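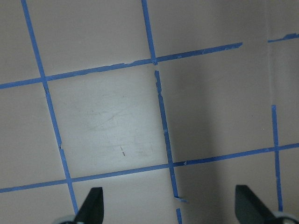

Teaching the Push-Button Task
Posted 22 January 2023 by Parveen Chowdhury

Photos from the Barros bench at Prutisora. Marcelino Moura runs the arms by remote control, and each run is saved as one demonstration. The set now holds 748 of them, 93 with the button parts starting in a new cell. A run is thrown out if a part leaves the grid or the operator stops partway.

Marcelino steers both arms at once and works slowly near the paper. New operators practice for 2 hours before their runs are kept. 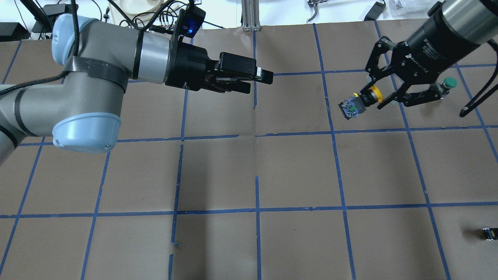 Right arm holding a part with a yellow ring collar. A green push button stands on the paper next to the gripper.

More photos will go up in February, when Drorance starts on the second task. Questions about the grid layout can go to Parveen.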